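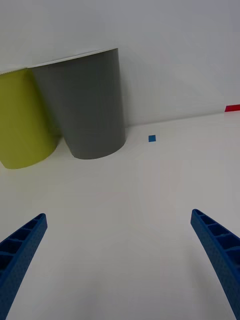

Perception & Planning / Software / Grasp tools

Pilto 4: grasp planning from the wrist camera

Reading time: 3 minutes

Pilto is a planner for people whose parallel gripper is perfectly good and whose software keeps driving it into things. It takes the live view from a wrist camera, finds the objects worth picking up, and hands your arm controller a path with the fingers open wide enough to arrive politely. It runs on one ordinary workstation and doesn't ask for a second camera on a pole.

We wrote the first version at Skomard because our old planner treated every cup as a cylinder and every cylinder as a personal challenge. Cups taper. They also stand next to other cups, which is rude of them, and most of the work in this release went into that.

What it does with neighbors

When two objects overlap in the view, Pilto keeps them as two objects and works out which one is in front. It then scores each possible approach by how much room both fingers have on the way down. A tight side costs points. A finger path that crosses the neighbor costs a great many points, and you can set how many if you enjoy living dangerously.

Pale cups on a pale table used to be our least favorite demo. The edge finder now leans on rims, so a thin white rim around a yellow cup gives it a closed curve to work with even when the wall and the tabletop are nearly the same shade. With the camera looking steeply down into the mouth, and a gray cup close behind on the right, the planner has to place one finger in the gap between them.

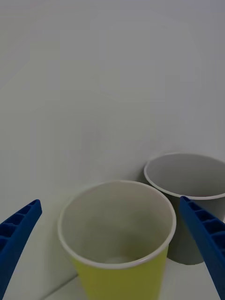 Soft and ribbed fingers

Finger profiles are plain text files. You enter length, opening and how far the tips bend under load, and Pilto keeps the bend in mind when it picks a closing height. Profiles for ribbed fingers ship in the box, along with one for the rigid kind, for customers who don't like their paper cups very much.

What's in the download

Planner, viewer, log player and 34 finger profiles. The viewer shows each candidate grasp and the reason it was turned down, so arguments with the software can at least be well informed. Logs replay at any speed, including very slow, which we recommend after lunch.

The Ninura bridge is a separate package. It connects Pilto to arm controllers that expect waypoints, and it's free with any license.

Price

Single workstation: $473
Lab license, up to five workstations: $936
Upgrade from Pilto 3: $379

Updates are included through next June. Transparent cups are still listed as experimental, and we mean it.

Skomard Software, Te Moana office | Contact sales | © Skomard | Back to top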